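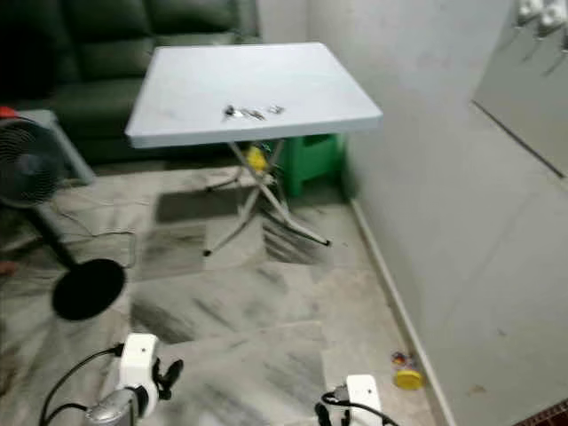
Move-out walkthrough, second-floor rental, with my comments

I do this walk every time a tenant leaves, and I've been doing it long enough that my list has grown some odd branches. Ching-wen Au is taking over the building from me in May and asked me to type it up with the comments left in, so here you go, Ching-wen! Skip whatever you like except the gas and the alarms.

1. Smoke alarm, hallway. PASS
Pressed the button, held it till it screamed. It's the Hollmann one with the hinged lid, and the lid sticks, so don't yank it or you'll be up a ladder holding half an alarm (ask me how I know). Battery swapped anyway.

2. Smoke alarm, bedroom. FAIL
Chirped once and gave up. New battery, same sad chirp. I checked the date on the back and it's past its life, so the whole unit goes. Replacement is on my shopping list. Please don't hand over keys to anybody new until it's up on the ceiling and tested.

3. Carbon monoxide alarm, near the water heater. PASS
Green light on, test button good. It was sitting behind a row of shampoo bottles, which I've moved.

4. Gas shutoff and stove. PASS
Shutoff turns by hand with no tool. All burners lit on the first click except the back left, which took 3 clicks. Soapy water on the hose connection, no bubbles. I do the soapy water every single time, even when I'm in a hurry and want my lunch.

5. Water heater. PASS WITH COMMENT
No drips at the valve. Somebody had turned the dial way up, so I brought it back down to the mark. I let the kitchen tap run a few minutes afterward and the temperature was fine. Worth mentioning to whoever moves in, especially if they have little kids.

6. Outlets. FAIL (one)
Used the plug-in tester everywhere. The bathroom one by the mirror trips when it should and resets when it should. The one behind where the couch used to be is loose in the wall and wiggles when you pull a plug out. I've taped over it and switched off that breaker. Pin-yu Ho is coming to fix it and knows where the panel is, but the label on the breaker is wrong! It says "bath" and it's the living room. I wrote the right word under it in marker.

7. Space heater left by tenant. REMOVED
A Rirex, cord gone stiff and a bit brown near the plug. I cut the plug off before it went in the trash pile so no kind soul rescues it from the curb.

8. Windows. PASS WITH COMMENT
All of them open, close and lock. The bedroom latch needs a shoulder behind it when the weather's damp. I rubbed some candle wax on the track and it's better, but I'd call it a truce and no more. Stops are on and they hold.

9. Front door and locks. PASS
Deadbolt throws all the way. Opens from inside without a key, which matters a lot if you ever have to get out in the dark. The peephole was painted over (why?) and I scraped it clean.

10. Floors and trip hazards. PASS WITH COMMENT
The strip between the kitchen and the hall was lifting at one end. Two new screws, flat now. The bathroom floor gets slick as anything, so I'd like a proper rubber mat in there before the next person moves in. Pin-yu swears by the Rulleo mats, and I've had cheaper ones curl up on me.

11. Balcony rail. PASS
Leaned on it hard, pushed it, pulled it, nothing moved. A little rust at the bottom of the corner post. I wire-brushed it and it was only on the surface, but look at it again after the rainy season.

12. Stairwell. FAIL
The bulb on the landing is out again, and there was a bicycle chained to the handrail. I left a polite note. If the bike's still there when you come by, leave a less polite one.

Still open: bedroom smoke alarm, living room outlet, bathroom mat, landing bulb, bicycle. The stepladder is in the closet under the stairs, and the spare batteries are in the cookie tin on the top shelf.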